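The Arkgate Guest Lodge: Night Audit

The night audit at the Arkgate Guest Lodge runs from eleven until the day's accounts are closed. On a quiet night it takes two hours. The auditor prints the arrivals list, the departures list and the no-show list, checks each against the registration cards, posts the room charges, and rolls the system date forward. After the date rolls, nothing from the previous day can be edited. Corrections go through as adjustments, with a code and a short text.

I had been doing it for four years when room 201 came up out of balance.

The lodge had 80 rooms on two floors, a conference wing and a breakfast room that doubled as the bar. The upper floor began at 201, the first door past the ice machine. It was rated as a standard double with a garden view. The rate that night was the corporate rate for Holroyd, a firm that sent us engineers on their way to and from the airport. The folio showed one night, one dinner and one shuttle transfer, outbound. The registration card was signed. The key log showed that a key had been cut at 18:40 and not used.

An unused key is not an error. Guests meet at the bar and stay there, or they get a call and leave. The procedure is to note it and charge the room. I noted it and charged the room.

The variance was in the laundry account. Linen for the upper floor was counted out by the set, and the set for 201 had been issued and returned on each of the last nine days. I pulled the occupancy for those days. The room had been vacant on all of them.

I ran the report again with the housekeeping codes showing. Code 2 is vacant and clean. Code 3 is vacant and dirty. Room 201 had gone from 2 to 3 at some point every night between the audit and the early shift, and back to 2 before noon. The terminal recorded for the first change was the front desk. The user recorded was mine.

I had not made those entries. I checked the times against my own log, which I keep on paper because the system log is trimmed at the end of each month. At 03:12, on each of the nine nights, I had written the same thing: boiler reading, pool gate, kitchen door. That is the walk. It takes eleven minutes if the kitchen door sticks. The desk is locked for the duration and the terminal times out after five.

The correct step was to open a fault ticket with Sultberg, who supported the software. I opened one. The form asked for a severity from one to four. Severity one is loss of trading. I chose three. Their night line was answered by a recording, then by a person, who asked me to read out the build number and told me that housekeeping codes could only be changed by a user or by the door.

I asked what was meant by the door.

The locks on the upper floor had been replaced in March, the person said. The new units reported back. If a door was opened from the inside and the room was vacant, the system set the code to dirty so that housekeeping would check it. The change was filed under whichever user had last closed the date. This was in the release notes.

I thanked the person and asked for the ticket to stay open.

The release notes were in the binder under the desk. They said what I had been told. They also said that an opening from the outside was filed differently, with the key number, and that a door could be opened from the inside without a key, as fire regulations require. I went back through the lock report for 201. It listed nine openings from the inside. It did not list any from the outside, apart from housekeeping's at ten or eleven each morning.

At 03:12 I stayed at the desk. I wrote the time on the sheet and left the three readings blank, the only time I have done that. The housekeeping screen was up, sorted by room number. 201 was shown as occupied, because of the Holroyd booking, so the code would not move. I had not thought of that. I checked the guest out, which is reversible until the date rolls, and the line went to vacant and clean.

At 03:14 it went to vacant and dirty.

The stairs at Arkgate come down beside the desk. The second flight has a loose tread, reported several times, which makes a sound under any weight over that of a small child. I listened for it. The ice machine dropped a load and refilled. After that there was the tread.

I put the guest back in the room and rolled the date. The printer began on the closing reports, forty pages or so, and I stood with my back to the stairs and squared the pages as they came. When it finished I turned around. There was a key on the desk, the one cut at 18:40, still in its paper sleeve. The shuttle driver came in at 04:30 and asked if the transfer for 201 was ready. I told him the guest had gone ahead.

He wrote that down.

In the morning I passed the file to the day manager with the variance marked. The laundry account was corrected by adjustment, code L, text "linen, 201, nine sets." Sultberg closed the ticket two weeks later as working to design. Holroyd paid the invoice in full and did not query the shuttle.

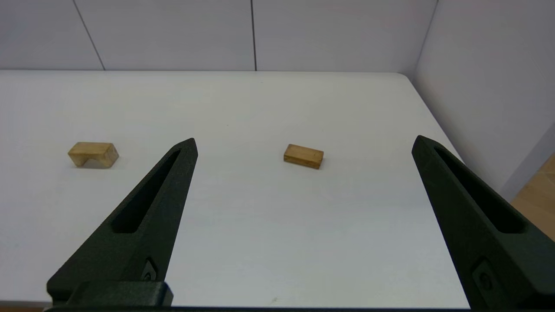 Two small blocks on a white tabletop.

I moved to the Idoto that winter, a smaller house nearer the coast, with metal keys on hooks and a book for the desk. The audit there takes forty minutes. One column is for arrivals, one for departures, and one is left blank for remarks. The rooms are numbered from one to sixteen, on a single floor - the owner had the upper story taken off after a fire and never put it back.

There is a seventeenth hook. When I started it was empty, and I took it for a spare. It has had a key on it since my first week, with a paper sleeve folded over the tag. I enter it each night with the others, vacant and clean, and I take the walk at three, boiler, gate and kitchen door. Some mornings the laundry is a set over.

I post the adjustment before the owner comes down.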